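Chapter 4
Fruit: Ripening, Storage and Waste in the Household 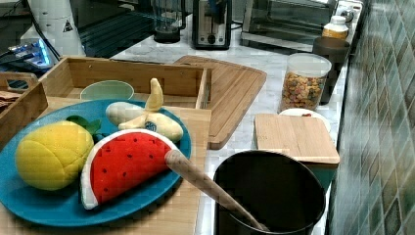
What you will learn in this chapter

After you have read this chapter, you should be able to explain why some fruits continue to ripen after they are picked and others do not. You should be able to decide where a given fruit is best kept, and to recognize the usual causes of loss between the store and the table. You should also be able to keep a simple fruit diary for one household, which you will need for the project in Chapter 6.

Key words: climacteric, ethylene, respiration, rind, chilling injury, turnover, edible portion

Before you begin

Think of the last piece of fruit that was thrown away in your home. Write down what it was, where it was kept, and what was wrong with it. Please do this before you read further. In my classes many students write only "it was old." This answer is understandable, but it does not help us much, and at the end of the chapter you will return to it and try to improve it.

4.1 A household in Skonilden

Rocío Goicoechea lives with her two sons and her mother in an apartment in Skonilden. When she took our evening course in home economics, she agreed to write down all fruit which came into the apartment and all fruit which left it uneaten. She began in December, when her mother had just received a box of citrus from relatives, and she continued into the spring. The last entry in her diary is dated 3/7/22.

Her first pages are short. She noted the fruit, the day it was bought and the day it was finished. After the second week she added one more column, with the title "where." This column became the most useful part of the diary. The lemons from the box were divided between a cool pantry and the warm shelf above the stove. Those on the shelf became hard and light in weight, and their skin turned dull. Those in the pantry were still good for juice much later.

The bananas were a different matter. The family bought them green, and nobody wanted to eat them. Then all of them became ready at the same time, and for two days everybody in the apartment was asked to eat bananas. Rocío's mother solved this by peeling the soft ones and freezing them in pieces, to be used in baking. In the diary this is written as "saved by Mama," and we may accept this as a category.

The watermelon appears only once. It was bought already cut and wrapped, it was out of season, and half of it was thrown away. The reason given in the diary is "no taste." We will see in Section 4.3 that this loss had its origin long before the fruit entered the apartment.

4.2 A fruit is alive

It is easy to forget that a fruit on the kitchen counter is living tissue. It has been separated from the plant, so it receives no more water and no more sugar, but its cells go on working. They take in oxygen, they use up stored sugars and acids, and they give off carbon dioxide, water and heat. We call this process respiration.

The speed of respiration depends strongly on temperature. In a warm room the fruit uses its reserves quickly, and in a cold one it uses them slowly. Almost all advice on fruit storage comes from this one fact, together with a second one, namely that some fruits are damaged by cold.

Water is also lost through the skin. A thick rind slows down this loss, and a thin skin does not slow it very much. For this reason a whole melon keeps for a long time, while a cut piece dries on the surface and soon takes on the smell of other foods. A lemon has a waxy outer layer which protects it well, but where this layer is scratched, the drying begins and mold may enter.

4.3 Two groups of fruits

For practical purposes we divide fruits into two groups.

Fruits of the first group are called climacteric. At a certain point in their development the respiration rises sharply, and the fruit produces much more ethylene, a gas which acts as a ripening signal. In these fruits starch is often changed into sugar, the flesh becomes soft and the color changes, even when the fruit has already been picked. The banana is the best known case. Pears, peaches, mangoes, avocados and tomatoes belong also to this group.

Fruits of the second group are called non-climacteric. They do not have this sharp rise. When they are picked, they are as sweet as they will ever be. They may become softer, and the color may change a little, but this is aging and should not be confused with ripening. Lemons, oranges, grapes, strawberries and cherries are in this group. Watermelon is normally placed here as well, and now we can understand the entry in Rocío's diary. A pale watermelon without sweetness was picked too early, and no amount of waiting at home could have helped it.

Students often ask whether a fruit of the first group can be picked at any time. It cannot. It must have reached a stage which growers call mature, and this is earlier than ripe. A banana which was cut before this stage will turn soft without developing good flavor.

4.4 Where should it be kept?

The following rules are enough for most homes. They assume a kitchen at normal room temperature and a refrigerator which works properly.

Bananas. Keep them at room temperature, away from direct sun. In the refrigerator the peel of an unripe banana turns dark and the ripening is disturbed. This is an example of chilling injury. A fully ripe banana may be refrigerated for a short time. The peel will darken, but the flesh inside stays usable.

Lemons. A few days on the counter will do no harm. For longer storage, put them in a closed bag or container in the refrigerator. Cut lemons should be covered and used soon.

Watermelon. Keep it whole in a cool room. Wash the outside before cutting, as the knife carries dirt from the rind into the flesh. After cutting, cover the pieces and refrigerate them without delay.

Pears, peaches and avocados. Let them ripen at room temperature and then move them to the refrigerator. If you wish to speed up the ripening, put them in a paper bag with a ripe banana.

Berries and grapes. Refrigerate them at once, and wash them shortly before eating.

A fruit bowl looks pleasant, but it brings together fruits with different needs. If you use one, keep it small and fill it often. What we are looking for is a good turnover, meaning that fruit is eaten and replaced before it has time to spoil.

4.5 The edible portion

When we speak of waste, we must separate the parts which could have been eaten from those which normally are not. The peel of a banana and the rind of a watermelon are usually counted as inedible, although there are cuisines in which the white part of the rind is pickled or cooked. Lemon peel can be grated into cakes and sauces if the fruit is clean and untreated.

The edible portion is calculated in this way:

edible portion (%) = weight after preparation ÷ weight as purchased × 100

Worked example. A family buys 2000 g of fruit. After peeling and trimming, 1600 g remain. The edible portion is 1600 ÷ 2000 × 100 = 80%. If the family then leaves part of the prepared fruit uneaten, this is recorded separately and it does not change the edible portion.

Exercises for Sections 4.1 to 4.5

1. Return to the note which you made before you began. Rewrite it and use at least two of the key words.

2. Explain to a younger student why a lemon will not become sweeter on the windowsill.

3. Valentin Thaler puts green bananas and ripe pears together in a closed cupboard before he goes away for the weekend. Describe what he will probably find on his return, and explain the role of ethylene.

4. Start your own fruit diary with the columns "fruit," "bought," "where," "finished" and "reason for loss." Keep it for 17 days and bring it to class.

4.6 From the orchard to the store

Until now we have looked only at the home. In this section we follow the fruit backward, beginning with the ripening rooms in which green bananas are treated with ethylene before they are sent to the stores.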